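Nokilis is a proof-of-stake blockchain protocol used mainly for small payments and the transfer of tokens. It was designed by Mhairi Niven and is maintained by the software firm Dalgleish. Its native token is the darari (plural Darari).

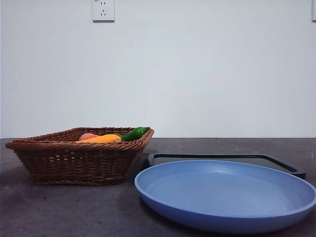 Validators on Nokilis must lock a deposit of 100 Darari and keep a node online. A block is final once two thirds of the deposited stake has signed it. Node software runs on ordinary home computers and draws little power. A single wall outlet, such as the Chinese-style socket with two-pin and three-pin openings seen over a dark gray countertop, is enough for one node. A validator that signs two conflicting blocks loses its deposit.

Tretent, the main test network, uses the same rules but issues tokens with no market value. At the last count it had 356 nodes, against 1,722 on the main network.
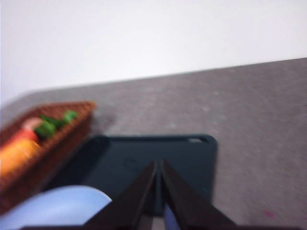
This page was last edited in February, at 17:22.

Fees are set by a fixed schedule and are burned. Changes to the schedule require a vote of token holders, which stays open for about 100 hours. Votes are weighted by stake, and tokens held in exchange accounts are not counted.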